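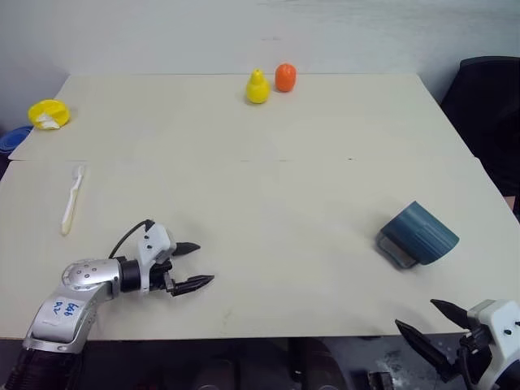 How to Book a Room Block for a Festival Group

Applies to group bookings of 8 or more rooms at partner hotels during the Fadum Folk Weekend in July. For fewer rooms, use the standard booking form.

Before you start

Have the following ready:

Group name and one contact person
Arrival and departure dates
Number of single, twin and family rooms
A payment card in the contact person's name

Step 1. Choose a hotel

Open the accommodation list and select Group Rates. The Turton Hotel is closest to the main stage. The Etau Lodge is farther out but has bus parking. Rooms cannot be split between two hotels under one block. If you need both, make two requests.

Step 2. Send the request

Complete the group form and enter the room count by type. Leave the Guest Names field blank at this stage. Select Submit. You will receive a reference number by email. Quote it in all later messages.

Step 3. Confirm the hold

The hotel replies with a rate and a hold notice. The hold lasts 3 days. To accept, reply with the word CONFIRM and the reference number. Holds that are not confirmed are released automatically and the rate is not kept.

Step 4. Pay the deposit

The deposit is $40 per room, charged to the contact person's card. Individual guests cannot pay their own deposits. Balances may be paid separately at check-in if this was marked on the group form.

Step 5. Send the rooming list

Download the blank list from your confirmation email. Enter one guest per row, with the room type and any access needs. Guests sharing a room must have the same room number in the first column. Save the file under your reference number and return it to the hotel, not to the festival office.

Changes and cancellations

Name changes are free until check-in. Rooms can be dropped from the block until the rooming list is due. After that date the deposit for each dropped room is kept. If the block falls below the group minimum, the standard rate applies to all remaining rooms.

Festival passes are not included. Order them separately under Tickets.

Page maintained by Sille Kirkegaard, group travel desk. Last updated Mar 4, 2022.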